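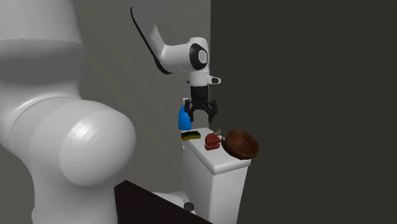

Part-time bathroom and kitchen organizer wanted, Grancombe and nearby

Hi! I run Stutura, a very small home organizing business, and I'm looking for a second pair of hands. I've been doing this on my own out of my car for a good while now, and this spring the phone started ringing more than I can keep up with (lovely problem, but still a problem). So I'm hiring for the first time, which is exciting and a bit scary, and I've put off writing this ad for weeks.

What the work is

People call me when a room has gotten away from them. Mostly that means bathrooms, kitchens and hall closets. We go in, take everything out, sort it with the client, wipe down the shelves, and put back what they want to keep in a way that makes sense for how they live. Someone who showers at five in the morning needs a different setup from a family with three kids and one sink. I spend a lot of time asking people nosy questions about where they put their toothbrush down.

We don't do deep cleaning, hauling or repairs. If there's mold or a leaking pipe I send them to somebody else and we come back later. Old medicine gets bagged up for the client to take to the pharmacy drop-off. You won't be asked to decide what anybody throws away! I feel strongly about this one. If a client wants to keep eleven half-used bottles of conditioner, we find a home for eleven half-used bottles of conditioner.

Hours and pay

12 hours a week to start, usually split over three mornings. I like to be at the client's door at 9 a.m. and done by one, though kitchens do run over and I pay for the extra time. Once you're settled in you can have more hours if you want them, especially in November, when everybody suddenly remembers that their in-laws are coming to stay.

Pay is $23 an hour, and that includes the driving time between jobs. There's also a $300 bonus after your first three months. Payday is every other week. Paid training for the first four jobs, with me there the whole time.

You'd be a good fit if you

- like putting things in order but don't get twitchy when other people don't
- can be kind in somebody's messy house and keep quiet about it afterward
- can lift a full storage bin, kneel, reach, and go up a step stool
- have a driver's license and a car that starts
- are fine with pets (there's nearly always a cat in the linen closet)

Experience is nice and I don't need it. Stocking shelves, hotel housekeeping, running a classroom, raising kids, all of that counts with me. Please don't feel you need to have a picture-perfect house yourself. You should see my garage.

I do run a background check, and I pay for it. We go into people's bedrooms and open their drawers, so it's only fair to them.

Where we work

Most jobs are in Grancombe itself, with some out along the lake road. Supplies live in my storage unit in the Agyeman building, and we'd meet there on the mornings when we need bins or shelf liner. Parking is behind the building, up the ramp, and the code for the door changes every month so I'll text it to you.

How to apply

Send me a message through the contact form on this site with "organizer" in the first line. No resume needed, unless you already have one handy. Just tell me a little about yourself, which mornings you're free, and one drawer or shelf you've sorted out that you were proud of. I love reading those, so go on as long as you like.

I'll write back to everyone, probably in the evening. If it sounds good on both sides we'll get coffee, and then I'll ask you along on a short job, paid at the regular rate, so you can see if you even like it. Bring shoes you can slip off at the door.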